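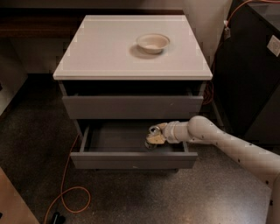
**Fekik**

My first drag racing weekend is coming up in April, and I'm a bit nervous – how loud does it get near the start line? I've got earplugs ready, but are they enough for the fuel cars?

**Patudico**

Oh, you'll have a ball! I wear plugs with muffs over them, and I still feel every run in my chest. Try sitting farther down the track for the first session, then wander closer if you like it.

**Cedia**

Muffs too, yes. Bring a hat.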